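Makers > Workshops > Robots at home

Search stories, builds, places

8 min read

Two arms, one washer, a lot of socks

At the Drurkora workshop in Nartey, a laundry robot is getting built in the evenings. It's slow. It's also the busiest bench in the place.

I got there at seven and the coffee was already gone. Shared workshop, ground floor for the saws, upstairs for everything that hates sawdust. The robot is upstairs. Its builders call it Leltelar, a name that came off a misheard radio ad, and they've been at it since September with a members' fund, two printers and a lot of borrowed clamps.

The idea is easy to say. Take clothes out of a basket, put them in a front loader, later take them out again. Two arms, two-fingered grippers, small cameras at the wrists. No folding. Folding gets brought up by every visitor and the answer is always no, not this year.

Cost so far is $1,465. Most of that went on motors, which come from Caltetti, a small outfit that sells surplus by the box and answers email at strange hours. The washer doesn't count in the total. Washers don't count, I was told, if you'd wash your own clothes in it.

The first thing they show anybody is reach. An arm that's fine over a workbench turns useless in front of an appliance, where the target is low, round and set back behind a soft lip.

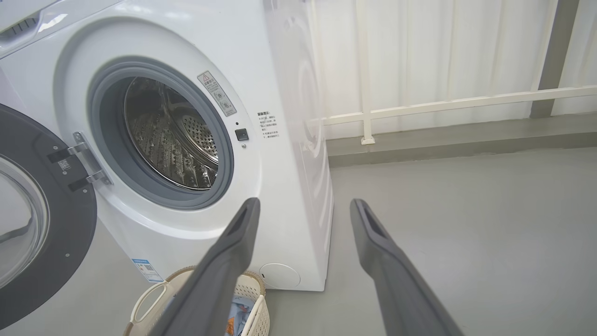

Reach was where the first two months went. The arms were mounted too high, then too far back, then on a cart that rolled whenever a motor kicked. Now there's a fixed base and a set of rules that everyone can recite. Door open all the way before anything moves, because the hinge side is the side you hit. Basket on the floor right in front of the machine, blue clothes and all, close enough that the gripper only has to go up and in. Fingers start wide apart. And stay off the gray rubber seal, which grabs at a printed finger like a wet sneaker.

I asked why not teach the robot to open the door as well. Long pause. It's on the list, with a lot of other things that are on the list.

The teaching part is done by hand. A builder drives the arms through the job, start to finish, and the computer keeps the motions plus whatever the cameras saw. Then again with the basket nudged over. Then again with a different shirt. They have 213 runs saved. Another pile got thrown out over a loose wrist screw that made every motion drift left – a week of evenings, gone, and a fairly quiet ride home for the whole team.

What counts as a good run is argued over more than I expected. One camp wants only clean ones, cloth up, cloth in, done. The other camp says keep the fumbles, keep the bit where the sleeve slips and you go back for it, since a robot that has never seen a slip has no clue what to do about one. The fumble camp is winning. They also bring snacks, so.

Fingers are their own saga. The current pair is version 13. Early ones were flat and blunt and pushed the cloth around the basket without ever getting hold of it. Then a hooked type, which got hold of everything, including the basket. The taper they've landed on slides down beside a fold and closes on it, most of the time. Thin T-shirts still cause trouble. So do anything with a zipper, and tights, which I watched get discussed in the tone people use for raccoons. 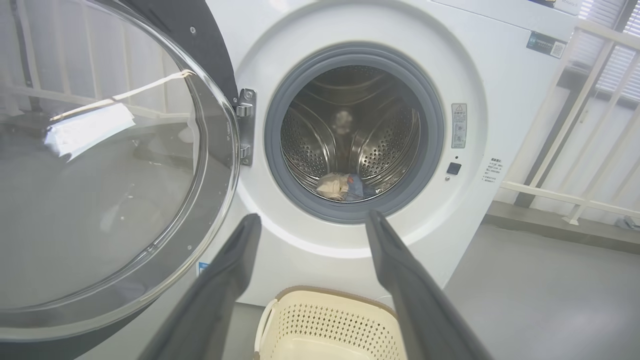

Power is the other headache. Both arms lifting at once used to trip the supply, and the fix was embarrasing: a fatter cable, which someone had suggested in week two. There's a strip of tape on the bench now that says CHECK THE CABLE FIRST. It has been underlined more than once.

Noise, too. I figured motors would be the loud part. It's the straps. Everything that isn't bolted is held on with velcro, and every adjustment is a long ripping sound, and there are a lot of adjustments. Cables want to wander into the work, so they get strapped. Then the wrist has to turn further than planned, so they get unstrapped. You stop hearing it after an hour.

The grip itself is mostly patience. Pinch high on the garment, lift straight up, wait. The waiting matters. Cloth swings, and if the arm sets off while it's swinging, a leg ends up over the rim of the basket and the whole thing drags. The builders learned to hold still for a slow breath before moving. The saved runs are full of those little stops now, and the robot has picked up the habit by itself, which looks weirdly polite.

Kids' clothes turned out to be the best practice stuff. Small enough to clear the floor, soft, easy to grip anywhere. And the prints help whoever is driving. A light blue thing with cartoon faces all over it, held up over the basket, you can tell right away which way round it's hanging. Plain gray, good luck.

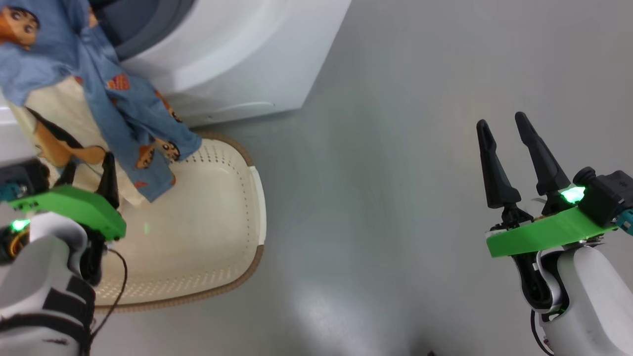 Who's it for

Depends who you ask. One builder has a mother who can't bend to the drum any more and is blunt about it – if the thing only ever loads a washer, that's enough. Others are in it for the control code. A couple came for the printers and got absorbed. It's that kind of upstairs.

None of them think it's a product. Loading a small basket takes the robot 49 minutes on a good evening, when it's running without a hand on the controls. A person does it while talking on the phone. They know. The number was worse in winter and they expect it to be better by summer, and meanwhile it gets written on the whiteboard every session, no matter how it went.

What happens next

Unloading. Harder, by all accounts, as wet cloth is heavy and clumps together and you can't see the back of the drum past what's in the front. They want a small light out near the fingertips. They want stiffer wrists. Caltetti has a bigger motor that might do it, and there was a long back and forth about weight that I only half followed.

Also a cover for the base, before a kid visiting on an open night puts a hand in there. That one's being cut from plywood downstairs, and was ment to be done already.

If you want to go and look, evenings are best, after seven. Ring the side bell, the front one's broken. Wear something you don't mind having borrowed – they're short of long sleeves at the moment, and they'll ask.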